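Teda Bench Notes
@tedabench
November 24, 2019

Butcher-block top, follow-up thread. Several people asked for the finish schedule and how the surface is laid out now. Finish first, layout after.

Top is a 40 mm glued-strip blank from Jankauskaitė, mixed light and medium strips. I asked for unsorted color. Sorted costs more and shows stains sooner.

Paid 573 for the blank, cut to size, delivered. Edges came sanded. Faces did not, despite what the order sheet said. I did them myself and did not complain, which was a mistake, as the next order came the same way.

Sanding: 80, 120, 180, stop. Going to 240 on a work surface closes the grain and the oil sits on top. Vacuum between grits. A tack cloth leaves residue I don't want under oil.

Oil is Janier hard-wax, matte. Three coats. Thin. If you can see it pool between strips you have used too much and it will stay tacky there for a week.

Wait 8 hours between coats. The can gives a shorter time. The can assumes a warmer room than one with a bare concrete floor in November.

Oil both faces. Same number of coats, top and bottom. A blank finished on one side only takes up moisture on the other and cups. Mine moved anyway, a little, across the width. It was flat again after the heating had been on for a few days.

Fixing: wood moves across the strips and barely at all along them. Whatever it is fastened to has to allow for that. I use slotted holes and pan-head screws with washers, snug but not cranked. Countersunk screws lock the panel in place and the glue lines pay for it.

Question from a reply: why not laminate. Laminate is fine. It wipes clean and you can't repair it. I would pick it for a wet area.

Second question: will it mark. Yes. Oiled wood marks. Spot repair is 180 grit by hand along the strip, a dab of oil, wipe off the excess. No need to redo the whole face. That was the argument for oil over polyurethane in the first place.

Oily rags: lay them flat outside to dry, or put them in water in a metal can with a lid. Do not ball them up and bin them. They can self-heat and catch fire.

Layout. Long sides have black aluminum extrusion running the length. Crumbs collect against it and a cloth pushes them into the slot. Brush toward you along the strips, then do the slot separately with a crevice nozzle.

The gray mat goes on the near half, a bit left of center. It's textured, so things put down on it stay put. Mine has small white print up the right edge, so it is easy to tell when somebody has put it back rotated.

Do not leave a mat down on fresh oil. Mine stayed off until the last coat had fully cured. Rubber-backed mats are the worst for this and can leave a dark patch that sanding only partly removes.

Even after curing, lift the mat now and then and let the wood under it catch up. Covered wood and uncovered wood age to different colors. With mixed strips you notice it less.

Snacks go along the far edge. Small wrapped packets only, nothing open. I had them in a bowl for a while. The bowl took more room than the packets did and people put pens in it.

Wrappers on oiled wood are no problem. Anything greasy inside them is. If a packet leaks, blot it, don't rub. Then a damp cloth with a drop of dish soap, then a dry one.

Clear plastic tray stays on the right. Prelemport, the shallow size. Clear is the right choice for a tray on wood, because you can see what has got underneath it without picking it up.

Wash the tray in the sink with soft cloth and soap. Solvent wipes craze some clear plastics, and you won't know which plastic you have until it has gone cloudy.

Plant: far right corner. Artificial. I had a live one on the previous top and the pot left a black ring, through the finish and well into the wood. Tannin plus iron plus standing water. Oxalic acid took most of it out. Most.

If you insist on a live plant, put it on a saucer with feet, so air moves under it. Cork pads hold water and are not a fix.

The artificial one needs dusting. Cold rinse, shake, leave upside down on a towel. It sheds no leaves on the work surface, so the maintenance comes out well under that of the real one.

Cleaning routine: packets, tray and plant to one side, mat off, brush, damp cloth, dry cloth, everything back. Start at the far edge.

Re-oil when a drop of water stops beading. On mine that shows up first near the front, where forearms rest. I do one thin coat on the whole face at that point and leave the underside alone.

Correction to an earlier post of mine: I said the Janier oil was fine to recoat without abrading. Past a day or so it wants a light pass with a gray pad first, otherwise the new coat peels in flakes. I have deleted the old post.

Current state of the top, with everything back on it.

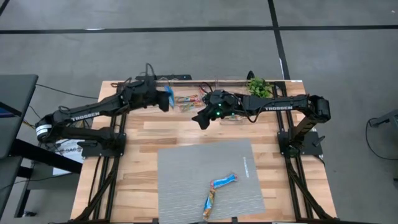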